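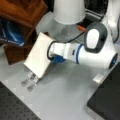
Chapter 5
Clearing the Table

Ask a class to name the most useful piece of furniture in any building and you will hear beds, chairs and the odd vote for the fridge. I would pick the table every time! We eat at it, sort the post on it, wrap presents, mend things, spread out maps and pile up whatever we can't face putting away. A table is the one surface that everybody in a household shares, and that makes it a wonderful place to begin learning how to tidy well.

In Chapter 4 we looked at shelves and drawers, where things stay put for months. Tables work quite differently. Things land on them and leave again all day long, so the question changes from "where does this live?" to "where does this go next?"

Kavitha Palaniappan kept a diary of her own kitchen table in Grirnside one November. She wrote down each thing that was put on it and each thing that was taken off – 1,075 entries in all, from teaspoons to a bicycle pump. Her notes are a joy to read, and we will use them throughout the chapter. You will see that most objects stayed for less than an hour, while a small group (keys, letters, a single glove) hung on for days. Marcelino Segura later tried the same thing with a workbench and gathered roughly 400 entries, with screws and pencils as his long-stay guests.

By the end of this chapter you should be able to:

sort the things on a table by where they need to go next
choose a clearing order that suits the room and the time you have
lay out a surface so that the next job can start straight away
keep a simple table diary of your own

Before you start

Pick a table you use every day. Without moving anything, write down what is on it and how long you think each thing has been there. Keep the list safe, as you will need it for Exercise 5.2.

5.1 Things that are passing through

Let's begin with the easy group. A mug, a plate or an open newspaper usually belongs to a job that somebody is in the middle of, and it leaves when the job ends.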